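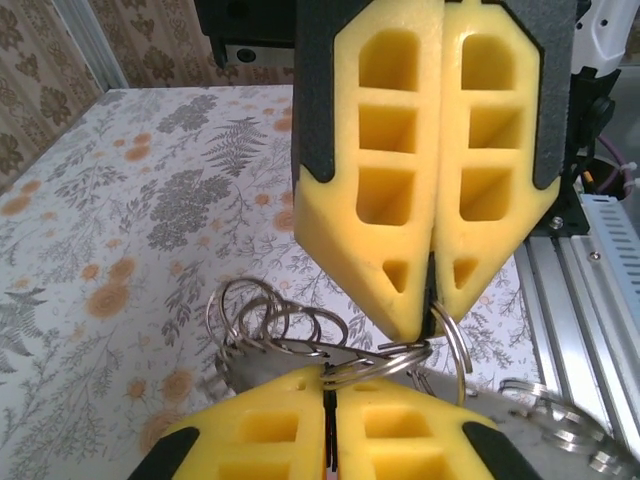
Fatima Motaung objected, on reading an earlier version of this section, that a key bunch should be treated as a list of keys and that the rings were only packaging. Her point was that a desk clerk asks which doors a bunch opens, and that the way the rings are joined has no bearing on the answer. We kept the objection in view throughout the coding work, and the distinction it draws between contents and arrangement is used below. The records do not fully support it.

4.2 Ring arrangement and handling time

The Huststead key desks issue and take back bunches for rented units, plant rooms and shared entrances. During the recording period 1,638 bunches were returned, carrying 2,004 split rings between them. Most bunches consisted of a single ring with keys threaded directly onto it. The remainder had two or more rings, joined in one of the ways defined here.

A chain is a series of rings in which each ring passes through at most two others. A hub is a single ring that carries three or more secondary rings. A cluster is any arrangement in which the order of the rings cannot be established without moving them. Figure 2 shows several interlocking split rings, with loops overlapping one another and open arcs standing clear of the rest. In a bunch of this general kind it is difficult to tell by eye whether two loops are linked or only lying across each other, and the reflective edges of the metal make this worse under direct light. Coders were therefore told to record arrangement by hand, after spreading the bunch on a dull mat, and never from a photograph alone.

Split rings behave differently from closed rings in one respect that matters for the coding. Because the wire makes overlapping turns, a second ring can be caught between the turns without having been threaded all the way around. We call this a partial link. A partial link looks like a full link from most directions and usually holds under light pulling, but it can slip free when the bunch is turned. Nicanor Mendoza coded partial links separately for the first part of the period. They were later merged with full links in the main analysis, as the two coders disagreed on them more often than on any other feature.

Handling time was measured from the moment the bunch touched the counter to the moment the clerk hung it on its hook. The hooks are on a Trernix board behind the counter, and the walking distance is the same for every bunch. Any bunch that required a telephone call or a replacement tag was excluded. Tags were read aloud by the clerk, so that the time of reading could be taken from the sound recording and subtracted where needed.

Single-ring bunches were the fastest to check in. Chains took slightly longer, mainly when the tag was on an inner ring. Hubs were close to chains, and the small difference between them is within the spread of clerks. Clusters were slowest, and in nearly 11 percent of cluster returns the clerk put the bunch down at least once before finding the tag. The number of keys had a weaker effect than the arrangement of the rings. A large set on one ring was generally checked in faster than a small set spread over a cluster - a result that runs against the list view stated at the start of this section.

Part of the effect comes from the tag. On a cluster, the tag can slide to a position behind other rings, and the clerk must rotate the whole bunch to bring it forward. When the tag was tied with Tovar cord instead of being fitted with its own ring, this happened less often, but the cord wore through on some of the plant room sets and the trial was stopped in October. The Stunirine tags tried afterward have a stiff loop. They stayed in front more reliably, although two clerks found them awkward to hang.

Ring size was recorded only as small, medium or large, by comparison with three reference rings kept at each desk. Mixed sizes were common in clusters. A small ring can pass through the opening of a large one and come to rest on its far side, and this accounts for many of the bunches that were coded differently on first and second handling. Agreement improved once coders were required to lift the bunch by its largest ring before spreading it. Returns coded before that change were handled again where the bunch was still at the desk, and are otherwise marked in the data as single-coded.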